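Dec 30, 2021
By Beril Aydoğan

I've lived with an open kitchen for 6 years now, and I'm ready to say it: I want my wall back! When we bought the place in Treltdale, the first thing everybody told us was to knock it down. So we did (28 days of dust, and I ate a lot of cereal in the bathtub). It looked wonderful in May with the doors open and no one cooking.

Then I fried fish. My couch smelled like it for a week, and so did the curtains and, I think, my coat.

My architect friend Ekrem Akyol says I just need a better hood, and he may be right, but a good one costs more than $800 and it still won't hide the pots from my dinner guests. A door would. My grandmother had a door! She'd shut it, yell at the radio, and come out with lamb.

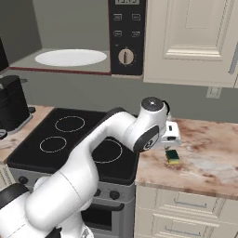
Marble countertop beside an electric stove, with a sponge within reach.

I'm not asking for a dark little box. Give me a wide pocket door, maybe some glass up top, and somewhere to leave the dishes till morning.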